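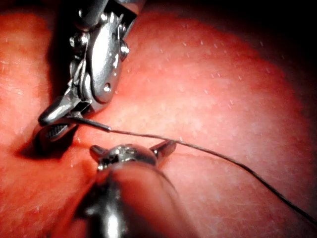 Needle and thread over the tissue, with both instruments in close.

Hi all,

Sorry for the slow answer, I was on nights until Wednesday. Someone wrote:

> We're getting arms at Drirnska in October. Is anyone's job different now, or
> is it the same work with a fancier stapler? Our scrub nurses are nervous.

Well, mine's different! I scrub at Plitska and we've had the Soltitz set-up for 2 years. I used to stand across from the surgeon and read their hands. Now they're at the console with their back to me, so we talk out loud a lot more, needle in, needle out, all of it.

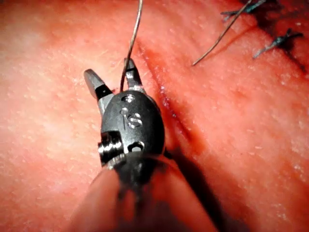 The suturing practice is what changed my week most. Our trainees each do 40 closures on the bench before they go near a list, and I set up and mark for them (colour-coded sheets, my idea, I'm quite proud). Rangel pays four hours a week for that, and we had to fight for it.

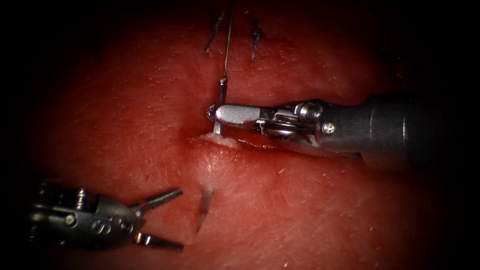 Did we lose any positions?
None so far, but one assistant role was rewritten as bedside support and it took ages to get the pay grade sorted.

Happy to send the marking sheet if you want it.

Cheers from Plitska theatres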